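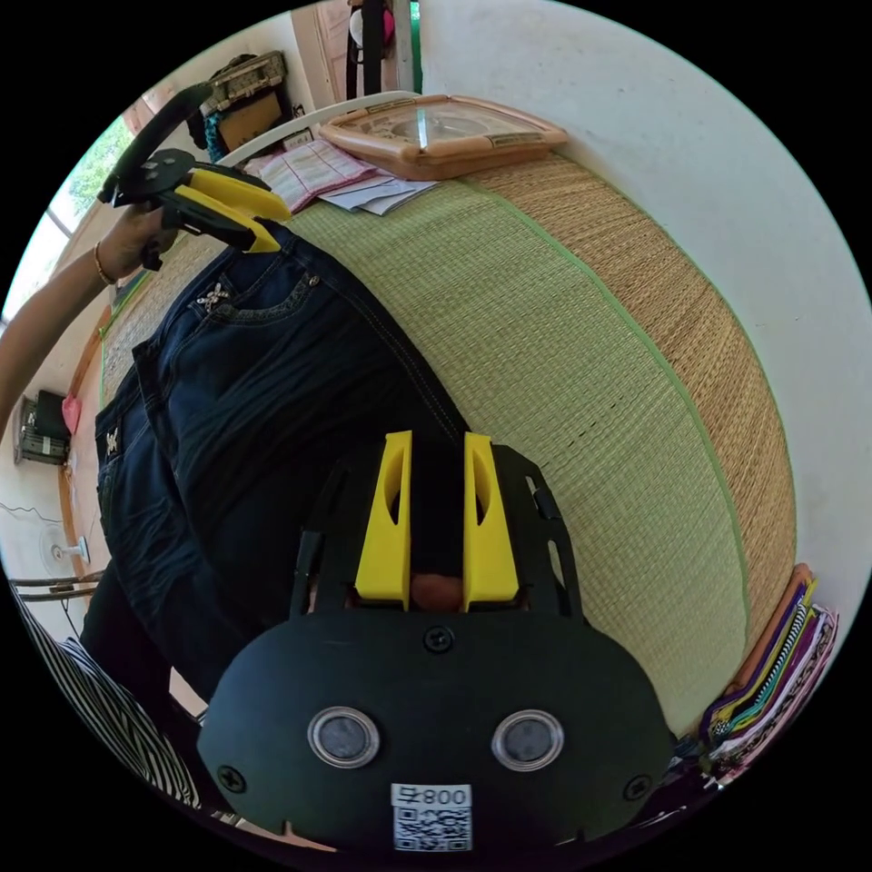 Vornex

Vornex is a discontinued game streaming service that ran games on remote servers and sent the picture to the player's computer, phone or television. It was developed by Rizzi, a software company based in Adelaide, and was open to the public in Australia and New Zealand. The service was built almost entirely on Linux, and its desktop client was released for Linux before any other system.

Background

Rizzi began as a hosting business that rented servers to small studios for multiplayer games. Much of its hardware sat idle outside the evening peak, and the company started testing whether the same machines could run whole games for remote players. The first trials used a handful of open-source titles and a client that worked only over a wired connection.

A closed beta opened in April with 578 testers, most of them drawn from the forums of Colus, a Linux gaming site. Testers were asked to keep a log of their connection type, distance from the server and any dropped sessions. The logs were later published with personal details removed, and were used by other developers working on streaming tools.

Public access began on 10 Jul 2019. Players in Sydney, Melbourne and Adelaide were admitted first, followed by the rest of Australia and then New Zealand.

Service

Vornex did not sell games. Subscribers paid a monthly fee for playing time and linked a store account they already held, and any supported game in that account could then be started from the Vornex library page. There were 2 plans. The basic plan limited each session to three hours and placed players in a queue at busy times. The full plan removed both limits and allowed a higher picture resolution.

The library held 205 games at launch. Publishers could ask for their games to be withdrawn, and several did so in the first year. A withdrawn game stayed visible in the library but was greyed out, a practice that drew complaints from subscribers who had joined to play one particular title.

Saved games were stored on Rizzi's servers and copied back to the linked store account where the store supported it. Where it did not, players could download their saves as a compressed file.

Technology

Each game ran in its own container on a shared server, with a fixed portion of the graphics card set aside for it. Windows games were run through a compatibility layer called Dasow, which Rizzi maintained as a fork of earlier open-source work. Changes to Dasow were released under a free licence, usually a few weeks after they had gone into use on the service.

The client decoded video in hardware where possible. On older graphics cards it fell back to software decoding, which raised processor use and was not supported on laptops running on battery power. Controller input was sent over a separate channel from the video so that a stall in one would not hold up the other.

Rizzi recommended a wired connection and a round trip of less than 40 milliseconds. Players in Perth and Darwin were often above this figure, as the company never opened a server site in either city.

Reception

Early reviews praised the Linux client, which was considered stable and easy to install. Colus wrote that strategy and role-playing games were hard to tell apart from local play, but that fighting games and online shooters felt slow – even on a good fibre connection. Picture quality in dark areas was a common complaint. Reviewers also noted that the queue on the basic plan could hold over 200 people on weekend evenings.

Opinion among Linux users was divided. Supporters saw the service as a way to play games that would not run on their own machines. Critics argued that it gave publishers less reason to release native versions.

Closure

Rizzi stopped taking new subscribers in its third year of operation, citing the cost of replacing graphics hardware. Existing accounts stayed active until the end of their billing period, and saves could be downloaded for six months afterwards. The company returned to server hosting. Dasow was handed to a group of outside contributors and continues as a separate project.

See also

Cloud gaming
Compatibility layer
Video game streaming in Australia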